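Pirkier broom and dustpan set: four months in

I buy the small stuff for our robot project, and I'll say right up front that I never expected to have opinions about dustpans. But when you're planning a budget for a two-armed machine that's supposed to clean up floors, the cheap things on the list matter way more than you'd think (my spreadsheet has a whole tab for them now, and Stamatia Pappas, who signs off on it, has stopped teasing me).

So, the set. It's a long-handled pan and a broom, 30 dollars, and we bought 12 of them with the November money. I'd priced the Eide set too, which looks nicer and folds flat for storage, but the hinge on the sample was so stiff I needed my knee to open it. The Pulex one was cheaper. Its handle was slick plastic and kept turning in the grip, so that went back the same week.

What I like about the Pirkier: it's light, it stands where you put it, and spare heads are sold separately! That last one saved us. We'd set aside 500 dollars for replacements and have spent maybe half. The bristles splay after a few weeks of hard use, and the pan lip gets scuffed on stone, though it still picks up crumbs fine. My one real gripe is shipping. They send each set in a box you could park a bike in.

If you're budgeting for something similar, put your cleaning tools in the plan before you settle on grippers. We did it backwards and ended up ordering finger pads from Wustska in a hurry, about 1000 dollars I'd have loved to spend elsewhere. Get one sample of every handle you're considering and try it in the hand that'll really be using it.

Four stars from me, and I'll be ordering more of them before the next round of hallway work. Color is down to taste, but I'd go with the cream pan again, and those comb teeth along the back rim are worth having for pulling fluff out of the bristles. Wooden sticks get my vote over plastic too, especially thin ones like these, with black fingers closed around each of them and the pan down on the marble in between. I'd happily pay a few dollars more for a rubber lip, if Pirkier ever makes one. 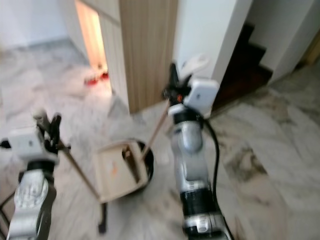 Contact | Copyright 2022 | Back to top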